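Service Robots, Week 3: Can It Do the Washing-up Yet?
Handout for the Wednesday group

Right, a few of you asked me after the last session for a straight answer to the question your relatives keep asking, so I've written my notes out in full this time. The question is "when can I buy one that tidies the kitchen?" and my answer is still "not for a good while", but I want you to be able to say why, and to argue with me if you think I'm being gloomy.

Start with the chores machines already do well. Dishwashers, washing machines, the little round vacuum cleaners. What they have in common is that we do the awkward bit for them. You load the dishwasher. You pick the socks up off the floor before the vacuum gets there. The machine gets a nice closed job, and the fiddly picking up and putting down stays with you. Shop floors work the same way. When I visited Dimitriou in July (they pack bathroom fittings) their arm was putting lids on boxes all day long and hardly ever missed, but every box arrived in the same spot, the same way up, and somebody had spent weeks arranging that.

Now think about clearing a kitchen table. Things lie where people left them. They are different shapes and weights, some of them squash, some of them roll, and some of them are so thin that there's barely anything to get hold of.

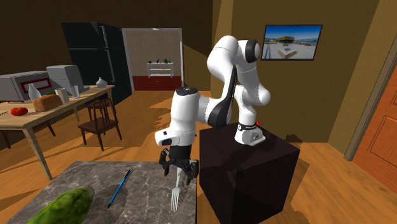
Cutlery is my favourite case, and I do go on about it, sorry! A fork lying flat gives you a few millimetres to grab. It's shiny, so a depth camera often gets a poor reading off it. Once you've got it, you have to know which end you're holding and which way it's pointing, and it can twist in the grip the moment it touches anything. Then there's letting go, which students always forget. Dropping a fork from a height is easy. Laying it down neatly beside a plate means turning it over in mid-air and knowing to the millimetre where the table is.

Charalambos Kokkinos, who some of you will have for the control module, likes to put it as a sum. Say your robot gets each pick-up right 95 times out of 100. Sounds lovely. But clearing up after a family supper might be 30 pick-ups, and the chance of getting through all of them without a slip is a bit over one in five. Do check that for yourselves, it's 0.95 multiplied by itself 30 times.

Simulation helps, because you can run 1000 tries overnight and break nothing. It also flatters you. Friction is usually too tidy and nothing is ever sticky with jam. Treat a simulated score as a hint and ask what the real one was.

For next time:
Read the Terau chapter on grasping, skip the maths at the end if it's putting you off.
Pick one chore at home and write down every separate movement in it. Stop at 5 minutes, you'll have plenty.
Mark the step you think a machine would fail at first, and bring it along to the Anach room.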